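TROSTGATE WATER TOWER OPENS TO VISITORS AFTER TWO-YEAR RESTORATION

FLULTSTEAD, July 27, 2024 - The Trostgate Water Tower, the brick landmark on the hill above Flultstead harbor, opens to the public today for the first time. Visitors can climb to the viewing gallery, see the old pump room and spend the night in one of 2 guest rooms on the former keeper's floor.

The tower was built to supply the fishing quarter and the bathing hotels along Brekke Beach. It went out of use when the town switched to a new reservoir, and the upper floors stood locked for decades. Larance, the company that runs the Brekke Beach ferry landing, took a long lease on the building and paid for the restoration.

Work finished in April. The outside walls were cleaned and repointed, the copper roof was patched, and the iron staircase was taken out in sections, repaired and put back. The tank itself is still in place. A walkway now runs around it, with panels in English and Spanish that explain how water was raised from the wells below.

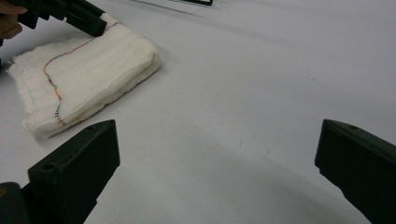 White cloth with a line of orange, red, green and blue stitching.

The viewing gallery looks over the harbor, the salt flats and, on a clear day, the lighthouse at Brekke Point. The gallery holds 30 people at a time, so entry to the tower is by timed ticket. Each visit lasts one hour. Tickets can be bought at the door or at the ferry landing kiosk.

There is no elevator. The ground floor, which holds the pump room, the ticket desk and a small cafe, has step-free entry from the Trostgate Road side. A film of the view from the gallery plays in the pump room for visitors who do not wish to climb.

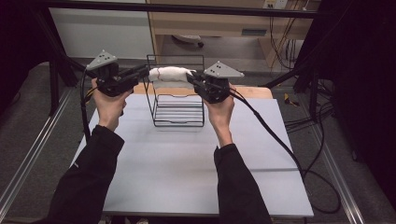 The guest rooms sleep two each and share a sitting room with a stove. They have been kept plain, with painted floors, iron beds and the original shutters. Linen and towels are included in the room rate. The rolled white cloth shown here has a thin red line near its middle. Breakfast is served in the cafe downstairs. Overnight guests may use the gallery after closing time until sunset.

The pump room display includes the tower's first logbook, which has 2,743 entries in the hand of several keepers. Most record water levels and weather. A few mention storms, lost boats and a goat that got into the well house. Copies of selected pages are on sale at the desk.

VISITOR INFORMATION

The tower opens at 10 a.m. every day except Monday. Last entry is one hour before closing. Children must be with an adult on the stairs and in the gallery. Dogs are welcome on the ground floor only.

Parking is limited on Trostgate Road. Visitors are asked to use the lot at the ferry landing and take the marked footpath up the hill.

Room bookings are taken by Larance at the ferry landing office in Flultstead.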